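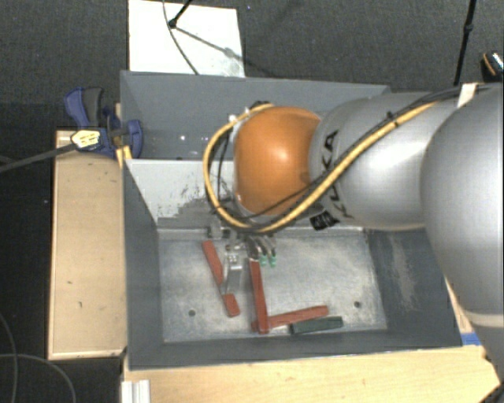

Someone under my last thread wanted to know why we don't just write down where the blocks are and tell the arm to go there. Fair question! That was pretty much my first plan too, back in July, and it works fine right up until two blocks touch each other.

So, a thread on what we're doing instead. Long one, get a drink.

1/
The task is boring on purpose. Blocks in a bin, arm has to pick one up, move it to the other bin, go back for the next. When the first bin is empty the job runs the other way. No resetting by hand, which means the setup can keep going while I answer email.

2/
What we want out of it is examples. Each one is a picture of the bin before the grasp, where the gripper went, how it was turned, how far the fingers closed, and whether a block came up with it. That's one row. The learner eats rows.

3/
The project is called Drurkix (don't ask, it was the only name left on the server that nobody had used). The part that picks the next grasp is called Brannigan. Brannigan started out picking at random and I loved it. It would go down with total confidence into a bare bit of floor.

4/
Those misses go in the data too!! I can't say this loudly enough. My first batch was nearly all good grasps because I'd steered the arm myself, and the model came out thinking every spot in the bin was a great spot. Of course it did. I'd never shown it a bad one.

5/
Number for the number people: we're at 3,000 attempts as of November 24, 2025. The first 600 were me with a joystick. The rest were the arm on its own, with me nearby and a hand not too far from the stop button.

6/
The joystick ones are still my favorites to look back through. You can see me getting better. You can also see the afternoon I got tired and started grabbing everything from the same side, and yes, the model picked that up and it took a while to wash out.

7/
Why long skinny blocks? They care which way you turn the gripper. With a cube you can be pretty sloppy. With a long block you have to line up across the short side, and if you're off by much it rolls out or swings around in the fingers. So every attempt says something about angle, and angle is the thing we were worst at.

8/
Overlaps are where it gets fun. One block lying across the end of another, and now the "obvious" grasp on the bottom one drags the top one along. Does that count as a success if you get two? We argued about this for a whole lunch. Current rule: two blocks in the fingers gets its own label. I may change my mind.

9/
Walls are the other thing. A block that ends up tight against the side leaves almost no room for a finger, and the sloping sides help a little but not enough. For weeks the model's answer was to leave those for last, which I thought was kind of smart, except then the last few grasps in every round were all awful.

10/
What helped was a nudge move. If the best grasp scores low, the arm can push a block toward the middle and look again. Nudges get logged like everything else. I went back and forth on adding it because it makes the data messier, but wow, the end of each round got so much better.

11/
Boring tip that saved us: watch your cables. Ours ride along the outside of the arm, and if the wrist keeps turning the same direction you'll run out of slack. Brannigan now has a limit on how far it can turn before it has to unwind. I added that after a very bad noise.

12/
Second boring tip: fix your bins in place. If the bin creeps a finger's width over a long run, every "before" picture is slightly wrong compared with the one from the start, and you won't see it by eye. Clamp it. Check the clamp. I put a check in the start-of-run list and I still skip it sometimes, and I'm always sorry.

13/
Labels. We get success from the fingers: if they close all the way, there's nothing between them. Simple, and wrong more than I'd like, mostly when a block is held by one corner and falls on the way over. So there's a second check after the drop. When the two disagree, the row goes into a folder called Wanton and I look at it myself.

14/
The Wanton folder has over 80 rows in it right now and it is the most useful folder I own. If you're collecting anything like this, keep the weird ones somewhere you'll look at them. Mine taught me that half my "gripper problems" were lighting problems.

15/
Lighting! A scuffed metal floor throws little bright patches all over, and early on the model liked to reach for them. We could have painted the floor. I decided to leave it alone and shoot at different times of day so it would learn to ignore the shine. Slower, but I like it better.

16/
Someone's going to ask about simulation. We do use it, a bit, to warm the model up before it touches the real arm. It's great for angles. It's terrible for blocks rubbing on each other, so everything I said about overlaps has to come from real tries.

17/
Next up: Derard, which is the same two bins with mixed objects. Sponges, spoons, a roll of tape. I have no idea how the finger check will do with a sponge and I'm really looking forward to finding out.

18/
I'll put the log format up once I've cleaned out the column names (a few of them are just me being annoyed). If you have a two-bin setup of your own, tell me what you do about blocks stuck in the corners. Corners are still beating me.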